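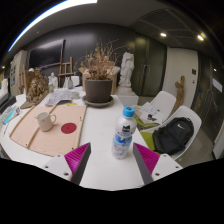 1/ Many people ask me how is it to buy a small franchise when you are not from the country. I run the Sirnero after-school math club in Droltham since March, so I can share a little.

2/ Before this I worked 13 years in the accounts office at Deveck. Good salary, but I came home when my daughter was already in pajamas.

3/ My first open evening: I printed 70 flyers and 17 families came. I was so nervous that I said "good morning" at six in the evening.

4/ The training was with Jucélia Macedo. She made me teach fractions to her three times until I stopped reading from the paper. I am thankful for it now.

5/ Please read the contract slowly. I did not understand the part about territory, and Karabo Pretorius, who has the club in Bezerra, explained it to me on the phone for one hour.

6/ Today I have 31 children in four groups. The money is still less than my old salary. I pick up my daughter from school myself two times a week.

7/ If you are thinking about it, write me. I answer after 8 pm, when the house is quiet.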